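Share 4 | Comments 0

Flosley Play and Learning Store
Progress report to the Paterson Fund
Period covered: September to December

1. Purpose of this report

This report sets out the work carried out under the Paterson Fund grant for the renewal of the pretend food collection at the Flosley Play and Learning Store. It covers the sorting of existing stock, the purchase of replacement items, the refitting of the issue room, and the use of the collection by borrowing preschools in Flosley and Rarnton. Items carried over to the next period are listed in Section 6.

2. Background

The store lends boxed play materials to preschools and home child care providers. Pretend food is the most heavily borrowed part of the collection and, before the grant, was also the part in the poorest condition. Boxes had been topped up over a number of years from donations. Contents no longer matched the lists inside the lids, and borrowers reported that pieces were missing on arrival or could not be identified by the children using them.

The grant was awarded to bring the collection back to a standard in which each box is complete, clean, and suited to a stated learning activity.

3. Sorting and withdrawal of old stock

All pretend food held at Flosley was taken out of its boxes and sorted in October. Pieces were checked for splits, loose parts, flaking color, and fit with the revised lists. Items that passed were washed, dried on racks overnight, and returned to stock. Items that failed were withdrawn and recorded.

Two full boxes from the Rarnton branch could not be brought up to standard and were withdrawn entirely. The branch has been issued with replacements from the new purchase and has reported no interruption to its lending.

The sorting took longer than the work plan allowed. The main cause was the number of pieces with no entry on any list. Each of these had to be assigned to a box or set aside, and the rules for doing so were not settled until the second week of the work. They have since been written down and are held with the collection handbook.

4. New purchases

Replacement sets were ordered in October and received in November. The revised collection consists of 13 boxes, organized by activity:

Fruit and vegetables (sorting by color and shape)
Breakfast table (setting out and serving)
Market stall (naming, asking, and paying)
Picnic (sharing and counting out)

The fruit and vegetable boxes account for 6 of the total, reflecting demand from borrowers. Fruit has been chosen for clear color and a shape that a child can recognize by touch. The toy grapes are a good case in point. They are molded as a single cluster, so there are no separate grapes to come loose, and the rounded surface gives children something to feel for when the piece is placed in a cloth bag with others.

One supplier, Dullurex, was unable to fill the order for bread and pastry items in the size requested. A smaller size was offered and declined on the ground that it would not suit the youngest borrowers. The amount set aside for these items remains unspent and is shown as such in the attached accounts.

5. Use of the collection

Lending resumed in November. Three preschools took part in an early loan of the fruit and vegetable boxes and returned written comments. All reported that the boxes arrived complete. Two asked for larger print on the contents list, and this has been done.

Staff at the preschools were asked how the pieces were used in practice. The most common activity was to set out one fruit at a time on a plain, dark surface and ask the children to name it, give its color, and say where they had last eaten it. Several staff noted that a single piece held the attention of a small group longer than a full tray did.

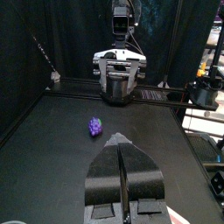 The bright purple of the grapes was mentioned in two of the three returns as a help to children who were still learning their color words. One preschool asked whether a green cluster could be added so that the two might be compared. This request has been noted for the next order and can be met within the existing budget.

Less favorable comments concerned the market stall boxes, which were judged heavy to carry. The contents will be divided between two smaller containers before the next loan period.

6. Work carried forward

The following remain open at the end of the period:

Bread and pastry items to be sourced from another supplier
Market stall boxes to be divided and relabeled
Green grape cluster to be added to the fruit and vegetable order
Shelf labels in the issue room to be replaced with the larger print version
Collection handbook to be copied to the Rarnton branch

No change to the total grant is requested. The store asks the Fund to approve an extension of the purchasing period to allow the outstanding bread and pastry order to be placed. A revised schedule is attached with the accounts, and a further report will be submitted when the order has been received and checked.

Share 4 | Comments 0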